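3.2 What counts as a finished ornament

I should say up front that I came to this question sideways. My first plan was to ask makers in Denora how they priced their work, and I had 70 interviews lined up for it. Then Leidy Mamani, who ran the August sessions with me, noticed that people kept stopping to argue about when a piece was done – and those arguments were way more fun than the price talk.

So we changed the guide. We dropped two questions on cost and added one: how do you know when to quit? Most makers talked about balance. A few talked about running out of evening. One woman told us she stops when her sister starts complaining, and I believe her.

Plain shapes came up a lot (see Figure 2). Makers liked a simple round base with a few spiky bits of metal on it, and several told Sheyla Quispe that one more bit would spoil it.

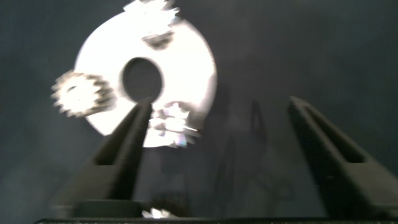 Figure 2. White disc with a center hole and small spiky metallic pieces on its face.

I coded these answers twice, a month apart, and changed my mind on plenty of them. The second round is the one I use in Section 4.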